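My drawer in Venley holds every carrier bag I have ever meant to use again. The council at Tondcombe wants us to bring our own to the Sunday market, and I agree, and I forget.
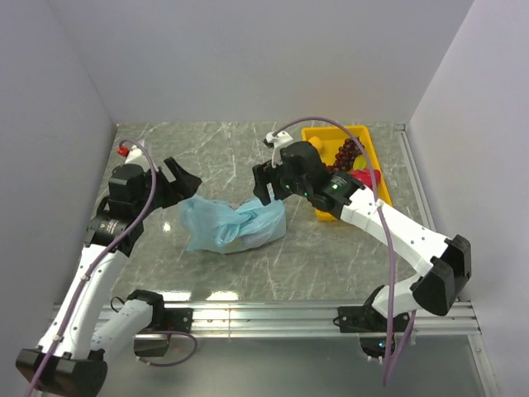

Vol. 2, p. 698

So I pay for another and feel virtuous about the drawer. Chrysoula Tsolakis, who runs the cheese stall, charges me with a look that costs more than the bag.

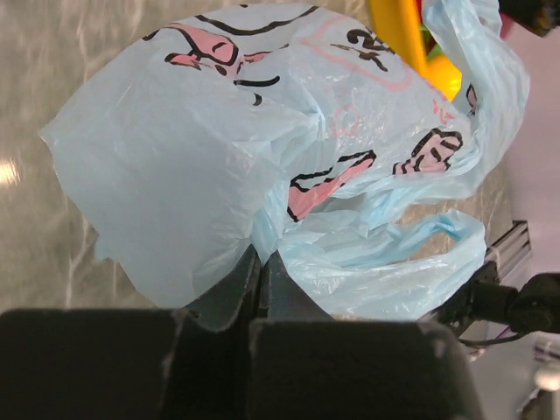

The charge was meant to shame people like me. I have grown quite fond of it. For a few pence I get a bag and a small telling-off, and my bread gets home.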